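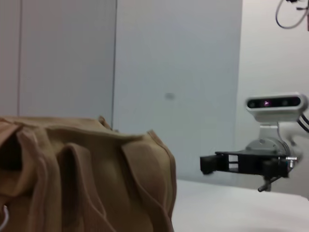
Category: Days Out / Tech

I went to the open day at Skirora last September. They have the ground floor of an old print works in Brustdale, and twice a year they open the doors so people can see what the robots do. I had walked past the building plenty of times and never known what was in it.

You sign in at a desk, get a sticker with your name on it, and wait for the next group. Mine was mostly parents with teenagers, plus a couple who had come from a packaging company and asked most of the questions. The tour took 49 minutes. I know because I had put money in a parking meter and was watching the clock.

The first room was the one I had come for. They are teaching robot arms to handle bags. Boxes are mostly a solved problem, according to the engineer who showed us round, because a box is the same shape when you pick it up as it was when you put it down. A canvas bag sags. The straps fall in a different place every time, and a strap in fold looks a lot like a strap lying flat if you only see it from one side. A person sorts that out by feel and doesn't think about it.

The camera rides on the arm next to the gripper, so it gets close to whatever the arm is reaching for. The engineer said people often expect one big camera on the ceiling, and that they do use fixed ones too, but the close view is what helps with stitching, edges and loops.

We watched the arm try to lift a bag by one handle and set it down again. It was slower than I had expected. It moved in, stopped, shifted a little to the side, stopped again, then closed. The first try got hold of nothing and the second one worked. One of the teenagers clapped. The engineer told us they had logged 867 tries that month and that the misses were kept along with the good ones, as both go into the training.

Someone asked what it was all for. The answer was laundries and returns centers, where bags and soft goods come in all day and somebody has to turn them the right way round. They have a trial planned with Tănase, a firm that rents out work clothes and linen. The couple from the packaging company wrote that down.

The second room had a sorting program called Flaneo running on two screens. It decides which item in a pile to go for first. I followed the start of the talk and then lost it. There was a lot about scores and weights, and the chairs were hard. I would have liked to see it hooked up to an arm, but that part is not ready to show yet.

Coffee was in the hallway at the end, with a table of leaflets and a sheet for job openings. I asked the engineer how long it would be before one of these could pack my groceries. She said bread would be the last thing it learned.

A few practical notes if you want to go. It is free, but you need to book a slot on their site, and the morning ones fill up first. Parking behind the building is for staff only – use the meters on the hill. The floor is level all the way through. You can take pictures in the first room but not in the second. The next open day is in the spring, and they said the Flaneo room should have an arm in it by then.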